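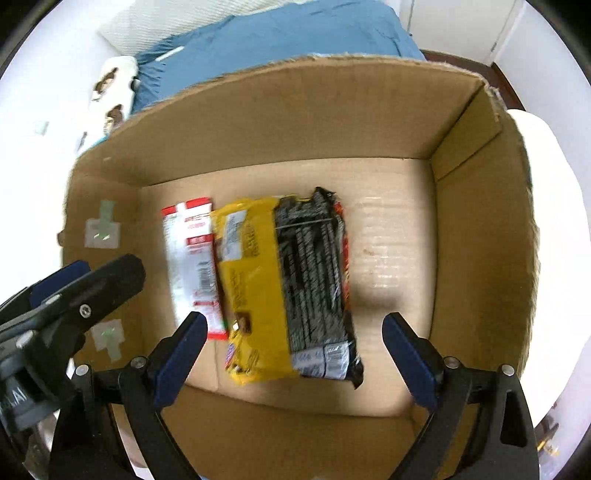 4.2 Recording a packing demonstration by hand

1. Set the open cardboard box on a level surface and keep the packages within reach.

2. Start a recording on the Remport console. Enter task code 114.

3. Close the finger pads on the sides of one package and hold it upright over the work area.
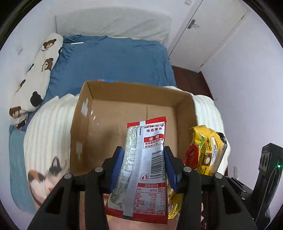 Page last changed: 4 April 2020

4. Move the package at an even pace, open the fingers and wait 2 seconds before the next grasp.

Caution: Keep hands clear of the finger joints.

Note: Recordings longer than 800 seconds must be divided before upload to Jandico.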